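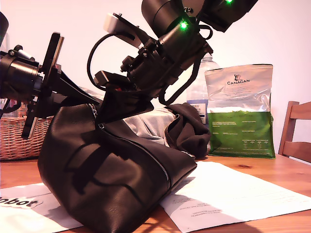 Small Cases and Pouches: Gallery

The Gatchalian Collection of Everyday Carrying Goods holds 2,307 objects, most of them made for ordinary use and few of them intended to last. Purses, pencil cases, tobacco pouches, spectacle sleeves, wash bags and document wallets make up the larger part. The collection was formed by Natália Arruda over a period of 30 years and is now housed in the Skultport building, where the study room is open to visitors by appointment.

This gallery page accompanies the display on closures, which opens in June on the upper floor. The display considers how small bags are shut and opened again: drawstrings, press studs, kiss locks, buckles, flaps and, above all, the metal zipper. Approximate dates, where they can be given, appear on the labels in the cases. Many of the objects came to the collection without papers, and their makers are not known.

The zippered pouches were selected by Martim Meireles, Curator of Leather and Related Materials. He has chosen dark, undecorated pieces for the greater part of the section, so that attention falls on the hardware. Visitors accustomed to thinking of a zipper as a straight line across the top of a bag will find several other arrangements in the cases, including side openings, curved openings and full-length front openings.

The upright pouch 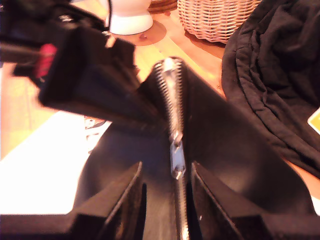

Pouch, smooth and leather-like, black to dark brown, with metal zipper. Shown on the study room table with the upper part of the zipper open.

The teeth part at the peak of the pouch and come together at the slider, below which the closed run continues down the front. The pull tab is elongated and silver in color, with an opening at its lower end. Pull tabs are among the parts most often replaced by owners, and the display includes a drawer of 30 detached examples arranged by shape.

The material has not been analyzed and is therefore cataloged as leather-like. The same wording is used throughout the collection for any smooth, dark covering whose composition has not been established. A program of testing is under way with the conservation workshop at Prukent, and catalog entries will be amended as results are received.

Notes on handling and care

Objects with metal zippers are stored with the slider at the midpoint of its travel. Pouches are kept upright where their shape allows, with a light filling of acid-free tissue. Zippers are not lubricated. Where a slider does not move freely, the object is referred to Apostolos Fragkou in conservation, and no further attempt is made to open it in the study room.

Visitors to the study room may ask to see up to four objects in one session. Pens, drinks and outdoor bags must be left in the lockers at the entrance. Sketching in pencil is welcome.

Further information

An illustrated handlist of the closures display, with entries for 300 objects, may be consulted at the reception desk. Printed copies are supplied by Erkano and can be ordered through the same desk.

Requests to reproduce pictures from this gallery should be addressed to Sepehr Heydari, Images and Permissions. Please give the title of the gallery, the object concerned and the intended use. Requests for new photography are considered separately and may take longer to process.

The study room opens at 10 a.m. and the last objects are returned to storage at 4 p.m.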